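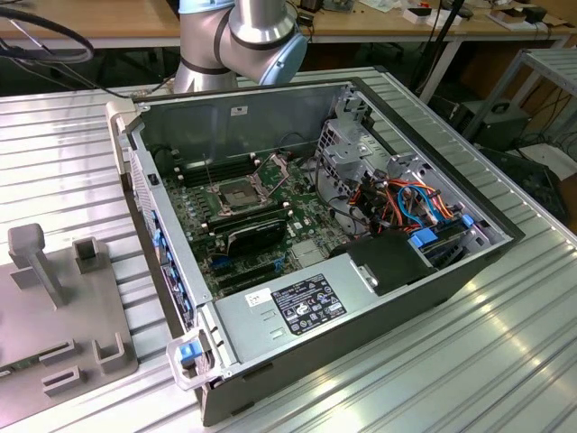 Abrir un ordenador por primera vez da respeto, y según Ermelinda Vieira ese respeto dura lo que se tarda en reconocer la segunda pieza: la primera se encuentra por casualidad, la segunda ya se busca. Lo repetía en el taller cada vez que un grupo nuevo se quedaba mirando una torre abierta sin atreverse a acercar la mano, y con esa idea empezamos el capítulo.

Capítulo 4
La torre por dentro

Al terminar este capítulo sabrás situar los componentes principales de un equipo de sobremesa, distinguir lo que se suelta con los dedos de lo que pide destornillador y preparar la placa base para recibir un procesador.

4.1 Antes de tocar nada

Apaga el equipo, desconecta el cable de corriente y mantén pulsado unos segundos el botón de encendido. Después tumba la torre de modo que el panel lateral quede hacia arriba y retíralo. Trabajar con la caja tumbada es una delicia: la placa base se convierte en un suelo plano, los tornillos no se caen al fondo y todo se ve de un vistazo. ¡Es como desplegar el mapa de una ciudad!

Descárgate de electricidad estática tocando una parte metálica sin pintar del chasis, y ponte la pulsera si el taller dispone de ella.

4.2 El plano de la ciudad

Busca primero la placa base, la gran lámina de circuito impreso donde se conecta todo lo demás. En ella localizarás el zócalo del procesador, con su palanca y su marco de retención; junto a él, las ranuras de memoria, largas y paralelas; y más allá las ranuras de expansión, donde se aloja la tarjeta gráfica. 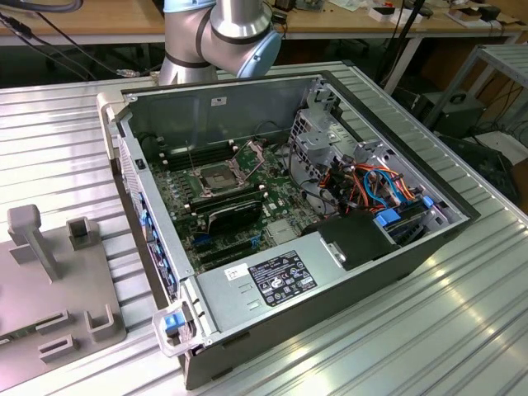
Figura 4.2. Torre tumbada y sin panel lateral, con el zócalo del procesador vacío y la palanca levantada.

Fíjate también en la fuente de alimentación, una caja metálica con su etiqueta reglamentaria. Si en ella leyeras 400 W o 600 W, sabrías la potencia máxima que puede entregar, un dato que usaremos en el capítulo 6 —y que conviene anotar siempre en la ficha del equipo—. La fuente no se abre nunca, ni siquiera desenchufada.

La jaula de unidades reúne los discos. De ella suelen salir cables de datos SATA, estrechos y planos, y cables de alimentación de varios colores.

4.3 El zócalo, con calma

Llegamos a la parte más emocionante. Con el marco abierto, los contactos quedan al descubierto y son delicadísimos: no los roces, no soples sobre ellos y no dejes herramientas cerca. Un contacto doblado puede inutilizar la placa entera.

Actividad inicial. En parejas, dibujad en el cuaderno la planta de vuestra torre y rotulad la placa base, el zócalo, la memoria, la tarjeta gráfica, la fuente y la jaula de unidades. Guardad el dibujo; lo corregiréis vosotros mismos al acabar el apartado 4.5.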